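4.2 Idioms of haste in scripted dialogue

The second part of the study considers how film and television writers place idioms of haste in the mouths of their characters. Løken and Strömberg have argued that such phrases serve mainly to mark temper: the speaker who complains that another has "rushed in" is shown to be the calmer of the two. Our reading of the Westerberg collection supports this view in part. The collection holds 50 complete scripts, of which 32 contain at least one idiom of the kind described in Section 2. In 20 of these the phrase is spoken by one character and then repeated, queried or altered by another.

Repetition of this sort deserves closer attention than it has received. When a second speaker takes up the phrase, the literal sense often returns with it. In the crime serial Podley, a junior officer is told that she has put the cart before the horse; she replies that she has seen neither, and the exchange moves to the matter of who gave the order. The idiom has done its work as a rebuke, but its wording has supplied the means of refusing that rebuke. Wu describes this as "handing back the coin", a term we keep here.

Handing back occurs more often between characters of unequal standing. A senior figure uses the fixed phrase, and the junior figure breaks it open. The reverse pattern was found in 10 scripts, nearly all of them comedies, where a parent or employer pretends not to understand an idiom used by a child or clerk. The family drama Rirer is a partial exception. There the grandmother's misunderstandings are at first played as comic and are later shown to have been deliberate — a change which the viewer can detect only by going back to the earlier episodes.

Stage directions are a further source of evidence. Writers seldom explain an idiom in a direction, but they do place it beside ordinary household business, so that the phrase is spoken over a task such as laying a table or sorting clothes (Figure 3). Eide, in his work on radio plays, noted that the same lines sound harsher when no task accompanies them. We were not able to test this claim against performance, as recordings survive for only a small part of the collection.

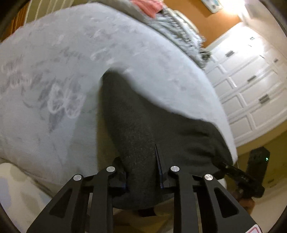 Figure 3. Dark garment spread on a pale patterned bed sheet.

Translation presents a separate difficulty. In the subtitled version of Bisamico, prepared under the direction of Vasconcelos, idioms of haste are usually replaced by a plain verb, and the reply that depends on the wording is then shortened or dropped. The loss is greatest where the reply is the only sign that the second speaker has taken offence. Section 4.3 examines these cases in detail and compares them with the dubbed version, in which a local idiom was generally preferred.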